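Chapter 7
Second Screens and the Match-Day App

Learning goals
After reading this chapter you should be able to describe the main parts of a match-day app, tell a push alert from a live feed, and work out how much delay a fan will put up with before closing the app.

Key terms: second screen, push alert, live feed, latency, peak load, opt-in

7.1 What a match-day app is for

A match-day app is a phone program built around a single sporting event or a single team. Most of its use falls in a short window that opens before the game and closes soon after the final whistle. For the rest of the week it may hardly be opened at all. This uneven pattern shapes almost every choice its makers face, from how they rent servers to how they write a headline.

The early apps were little more than fixture lists with a news page attached. Fans wanted scores, and the scores arrived by text message. When phones could hold a steady data connection, the same firms added team sheets, short video clips and polls. The idea of the second screen dates from this stage – a fan watches the match on television and keeps the phone in hand for everything the broadcast leaves out.

Our main case in this chapter is Wosura, a rugby app made by a small firm called Dalska. At launch it had 886 registered users, nearly all of them supporters of one club. It sent alerts for tries, cards and substitutions, and it let users vote for player of the match. The voting page failed in its first big game, when 800 people tried to open it within the same minute.

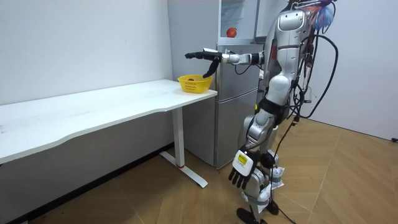

Lenuța Tudose disagrees with the usual account of that failure. She writes that the servers were never the weak point, and that the alert itself did the damage: it went to every user at once, with a link to a page that had to be built fresh for each visitor. Had the alerts gone out in batches of 70, she argues, the page would have stayed up and few fans would have noticed the wait.

Her view is worth keeping in mind as you read the next two sections. A peak in traffic is often something the app has caused by its own messages. Đoàn, a rival product covered in section 7.4, took the batch approach from the start and paid for it in a different way, with complaints from users whose friends heard about a try before they did.

7.2 Alerts and feeds

A push alert is sent by the server whether or not the app is open. A live feed is fetched by the app while the fan is looking at it. Alerts are short and cost little to send, but they interrupt. Feeds can carry far more detail and do no harm to a person who is busy with something else.

Latency is the gap between an event on the field and its appearance on the phone. In this book we measure it in milliseconds for the network part and in seconds for the human part. A network delay of 300 milliseconds will pass without notice. The person typing in the score is usually much slower.

Before you go on
1. List the alerts you would want during a match you care about. Mark those you would turn off after a week.
2. Read the case notes on Clultargate at the end of the chapter and find the point at which users were asked to opt in.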